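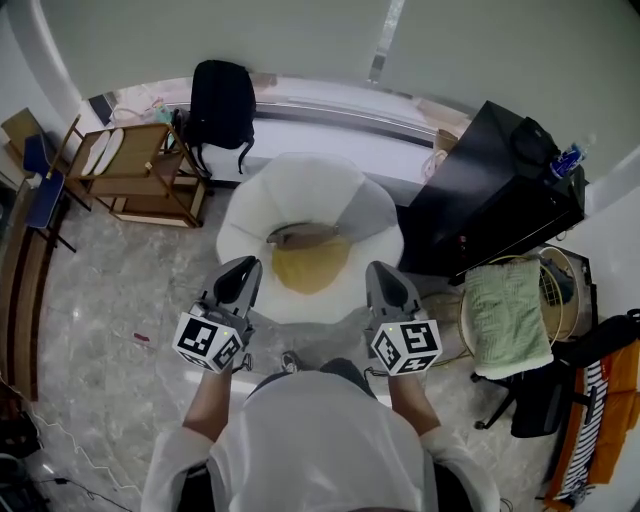 Ticket 414: Chip moisture readings don't match the scale house
Opened 2023-03-22 by Goston yard desk

Problem: The Zesa meter on the fuel conveyor reads low on every load of forest slash. Bruneton pays us by the dry ton, so a low number looks good on paper. I don't trust it.

Step 1. Restarted the meter as support asked. Same reading. I didn't expect much from that one.

Step 2. Pulled 2 bucket samples from the same truck and oven-dried both. They agreed with each other and not with the meter.

Step 3. Vendor says the drought-killed pine is "outside the normal species curve." Maybe. But the curve was loaded in December and we were hauling the same dead pine then, with no complaint from the plant.

Step 4. Checked the log. It shows 1,961 readings since the last calibration. The manual calls for a new one at 2,000, so support says we're fine. I'd like to see what that limit is based on.

Step 5. Vasiliauskas sent a replacement sensor head. Fitted it, ran one load of mill residue - good match. Ran one load of slash - low again.

Status: Open. Oven samples on every slash load until someone sends a curve with test data behind it. Please don't close this as "user setup" again.

3 comments | 0 shares

Related tickets
Truck tipper stops halfway
Scale ticket printer skips lines
Grinder hour count resets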